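Cotby Basketball Club

Cotby Basketball Club is an amateur basketball club based in the small market town of Cotby. It runs men's, women's and junior sides, all of them known locally as the Reds, and it has played its home games in the Seol Hall for most of its life. The club has never climbed very high in the regional leagues, but it is held in great affection in the town, and on a good evening the hall can be surprisingly loud for a place of its size.

Origins

The club grew out of a lunchtime game played by workers at the Cerkomel button works, who had been allowed to fix a single hoop to the back wall of the loading yard. There was no proper court and no marked line of any sort, and the ground sloped down towards the drain, so that a dropped ball had to be chased at some speed before it reached the road. Players who learned the game there were said to be easy to recognise in later life, as they always bounced the ball a little harder with the left hand than with the right.

The first organised side was put together by Ynyr Llewellyn, a pattern cutter at the works who had picked up the game while lodging near a college. Llewellyn wrote to every school and factory within cycling distance asking for a match, and received 5 replies, two of which were polite refusals. The three remaining sides came to Cotby over the course of one winter, and the home team lost to all of them - heavily in two cases - but the visitors were given such a good tea afterwards that they asked to come back.

Colours and kit

Red was chosen for a very ordinary reason. The button works had a quantity of red cloth left over from an order that had fallen through, and Llewellyn was able to have it for next to nothing. The earliest shirts were cut and sewn on his kitchen table, and they were by all accounts hot, scratchy and much too long in the body. White trimming came in a few seasons later, when the club played a visiting side that also wore red and the two teams spent most of the first half passing to one another by mistake.

Basketball clothing in general has changed a good deal since those days. Early players wore whatever they had for the gymnasium, often woollen, and belts were quite common. Woven cottons and then shiny man-made cloth took over, with elastic at the waist and a far looser cut in the leg, and bold block letters with a darker outline became popular as they could be read from the back of a hall. 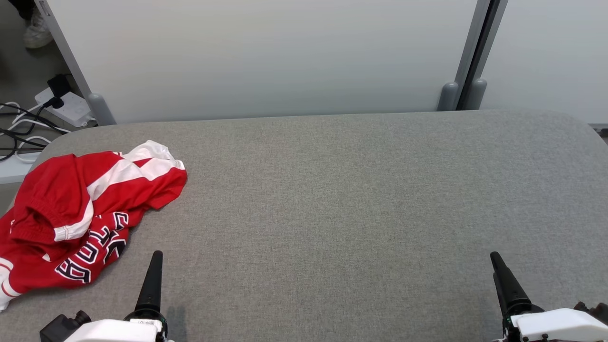 The Seol Hall

The Seol Hall was built as a drill hall and later used for roller skating, which left the floor with a fine network of scratches that several rounds of sanding have never quite taken out. The club moved in after the loading yard was given over to a new boiler house. It seats 434 people on fixed benches along the two long sides, and for cup games a few more are let in to stand by the doors. The roof beams are low at the eastern end, and a house rule, still printed on the back of the programme, states that a shot touching a beam is dead and the ball goes to the other side.

The largest recorded crowd for a league game in the hall is 409, for a spring meeting with Badident, the club's nearest and oldest rivals. Larger crowds have certainly followed the team elsewhere. When the men's side reached a regional cup final it was played at a bigger arena along the coast in front of 1,948 people, a good share of whom had come over from Cotby by coach. Cotby lost by a single basket, and older supporters can still be drawn into a lengthy discussion of the last free throw.

Rivalry with Badident

Matches against Badident have been played nearly every season since the club was formed. The two towns are on opposite banks of the same river, and a fair number of families have members on both sides of it, so the rivalry has generally been a friendly one. The winners of the October fixture take home a brass handbell, once used to call the shifts at the button works, which is rung at the start of each home game until it changes hands again.

Badident have held the bell more often than not. There was a long spell when it did not cross the river at all, and younger Cotby players grew up having never heard it rung.
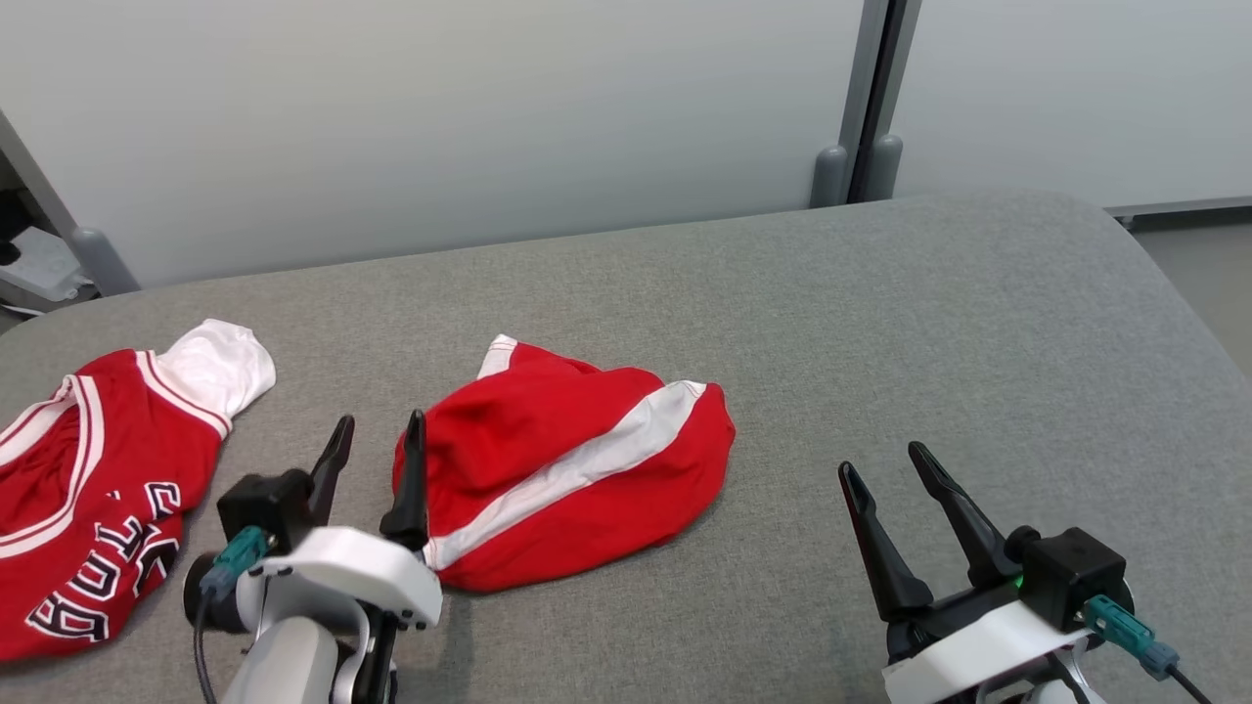
The women's side was formed rather later than the men's and quickly became the stronger of the two. It brought the bell back to Cotby in its second season, after the clubs had agreed that the prize should be open to either side, and it has won the district league on several occasions. Many of its players came up through the junior section, which meets early in the evening before the senior teams need the floor.

Supporters and customs

Home games begin at half past seven, a time originally fixed to suit the late shift at the works. Tea is served at half-time from a hatch beside the scorer's table, and the visiting team is always served first, in memory of that first winter. The usual fare is bread pudding, with soup added in the colder months.

The club song is set to a hymn tune and has four verses, of which the second is seldom sung. Llewellyn is believed to have written the words himself, although the only surviving copy is unsigned and has been corrected in at least two different hands.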